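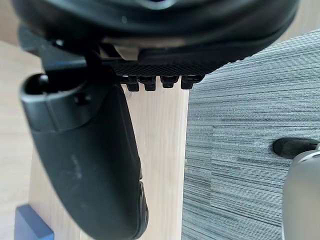

Tivus Side Table, Light Wood

We've had the Tivus in the shop since January and it's already the table I keep steering people toward (I took one home myself, so I'm hardly neutral). It's a plain, pale side table with flat panel sides instead of thin legs, and it sits so solidly on a rug or a bare floor that you can lean on it to get up from the couch.

The grain is quiet and runs straight up the sides. Put it next to darker furniture and it lightens the whole corner!

Height: 22 inches
Finish: clear matte, water based
Assembly: 2 people, one hex key (in the box)
Made for us by Hulleo

The panels come wrapped separately. Lay them on a blanket, start all the bolts by hand, and only tighten once the top is on. Felista Nyanda built our floor model before opening and had it standing by the time the coffee was ready.

For cleaning, a damp cloth and then a dry one. Skip the spray polish, it leaves a shine on the matte finish that takes ages to wear off. Felt pads are included, and they're worth sticking on before you turn the table upright.

It goes nicely with the Vostis bench, which has the same pale color and the same square edges. We keep both in stock. A darker stain is on the way, and Kimutai Gachanja at the front desk is keeping a list if you'd like a call when it lands.

Delivery inside 70 miles is free.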